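The microwave that wants to be a steriliser

A repairer of small kitchen appliances has spent 19 years taking the backs off other people's microwaves, and in that time has grown tired of what gets printed on the fronts. We met at the Flundley repair shop one morning in August to talk about buttons, door catches and why a plain white oven with its labels in Chinese might still be one of the easier ones to live with.

The repairer agreed to talk on the condition that we left names out of it. "I have to sell to these people," was the explanation. The kettle went on, and we began with the white oven. 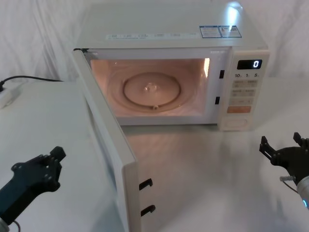
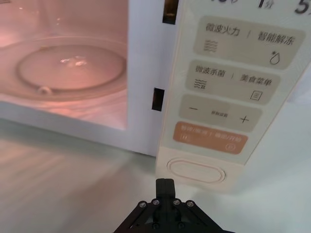
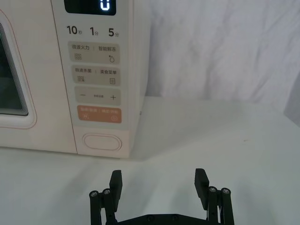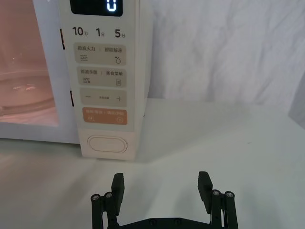 A white countertop microwave, labelled in Chinese.

What the buttons say

I don't read Chinese, and neither does the repairer, though years of imported stock have left a working knowledge of the words that matter. The 10秒, 1分 and 5分 under the display are ten seconds, one minute and five minutes. The top button pairs microwave power with smart defrost. The one beneath it pairs microwave sterilisation with a food menu. Then come minus and plus, and at the bottom an orange-ish button with pause and cancel on one side, confirm and start on the other.

"Four buttons," said the repairer. "I've had ovens in with 26, and the owner used two. So I'm already better disposed to this than I'd like to be."

I asked whether the word smart, in front of defrost, meant anything.

"What do you think it means?"

I said I supposed it meant the oven worked out how frozen the food was.

"Some do have a go at that. They've got a sensor for the steam. Plenty of others ask you for a weight, look it up in a little table and then run at low power, on and off, for however long the table says. That's a timer. It's a perfectly good timer. I couldn't tell you which sort this one is from the front, and that's my complaint, because you couldn't tell in a shop either."

And the sterilising?

There was a long breath before the answer. "I'd want to know what's being sterilised, how wet it is, how long for, and who checked. Heat kills germs, I'm not arguing with that. Microwaves heat water. If you put a dry cloth in there you may well set fire to it. If you put a baby's bottle in a proper steam steriliser box with the right amount of water, you're getting somewhere, but then the box and the water are doing the work and any oven would manage it. A button with that word on it makes people think they can throw something in and walk off."

I pointed out that the manual might explain all this.

"It might. When did you last read one?"

I haven't read one, as it happens, since buying a Gasitov combination oven in my first flat, and I only read that because it wouldn't stop beeping. The repairer remembered the Gasitov with no fondness at all. The membrane panel failed on most of the ones that came through the shop, always at the start button, because that is the button everybody presses.

"That's my worry with any panel where start shares its space with something else. You've got pause and cancel on the left, confirm and start on the right, all in one orange block. It looks tidy. But it's the block that gets poked ten times a day by somebody with butter on their fingers. I'd have made it bigger and given each job its own."

Would that sell fewer ovens? "Probably. It'd look old-fashioned."

Doors and hooks

We moved on to the door, a subject on which the repairer was noticeably more cheerful. This one is hinged on the left and carries two black hooks on its free edge, one above the other. They go into two dark slots in the front of the oven, between the opening and the controls.

"Those hooks matter more than anything on the panel. They hold the door shut and they work the switches that tell the oven it's allowed to run. People hang tea towels on an open door. They lean on it. They let it bang. Then one hook gets a crack in it and they bring it to me saying the oven's dead, and it's doing exactly what it should, it's refusing to start."

I asked how a person at home would know.

"Look at them. Open the door and look. Are they both there, do they both spring a bit, is there any white stress mark in the plastic? Wipe them while you're at it. And wipe the rim the door closes against, where the gravy goes. What you don't do is poke a screwdriver in the slots to see what happens. If the door's bent or doesn't shut flat, you stop using it and take it to somebody. That part I won't joke about."

I had assumed an oven repairer would urge me to have everything repaired. The answer was rather more grudging. If a door is badly damaged on a cheap oven, the repairer generally sends it for recycling, and says so over the phone to save the customer a bus fare. Capacitors inside a microwave can hold a dangerous charge after the plug is out, so taking the cover off at home is discouraged in strong language, some of which I have left out.

The plate

The inside was the part I thought would be dull. A glass plate, a light, a pale box. The repairer disagreed.

"A lot of the ovens I see have nothing wrong with them that isn't under that plate. There's a ring with rollers, or a little hub in the middle, and crumbs get in, and rice, and it starts to jerk. Then they say the motor's gone. Lift the glass out, wash it in the sink, wipe the floor of the oven, put it back so it sits down properly on the middle. If it rocks, you haven't got it on."

Is a turntable better than the flat-floored kind? The trade has been pushing flat floors for years, and the Xolalpa range that the shop used to stock had dropped its plates altogether.

"They're easier to wipe, I'll give them that. Whether they heat more evenly, I've never been convinced. I did a test here with a tray of grated cheese in each. You could see the hot patches on both – different shapes, that's all. Stir your food halfway. It's free."

I wondered about the light, which was on in the white oven with the door open. On some models it comes on with the door and on some it doesn't, the repairer said, and people have surprisingly firm feelings about it. "I like one that does. You can see what you've spilt. The ones that stay dark, you find it a week later by smell."

White on white

Colour was where we parted company. I said I found a white oven on a white table rather restful. The repairer thought it was a lovely look for somebody who doesn't own any tomatoes.

"It'll show everything. Mind you, so it should. A black oven is only a white oven where you can't see the muck. The cream panel I'm less sure of. Pale plastic can go yellow, and if the body and the panel start out two slightly different shades they may not age the same way. Ask me in a few years."

What about the display? It shows a nought when the oven is doing nothing, where most in British kitchens show a clock, or at least a clock flashing the wrong time. For the first time that morning I got unqualified approval.

"Good. One less clock. You've got one on the cooker, one on the wall, one in your pocket. Every power cut I get somebody ringing up to ask how to set the time on a Tellum. I've got the instructions taped by the phone."

Would you buy one?

The repairer considered this for as long as it took to wash two mugs.

"I'd buy it for the four buttons and the plate. I wouldn't pay a penny extra for smart or for the sterilising. And I'd want labels my mother could read, so for her I'd cut up some stickers. Minus, plus, stop, go. She'd ignore the rest of it and she'd be right to."

The shop keeps a ledger of every job, and the microwave section passed 2000 entries earlier this year. I asked whether any of those had come in because the food menu button had stopped working, on any make at all. We turned back a good many pages. There were doors, fuses, plates dropped in the sink, a fork, and one oven that had been used to dry a pair of socks.

"Socks," said the repairer, and closed the book. "I expect they thought it was sterilising them."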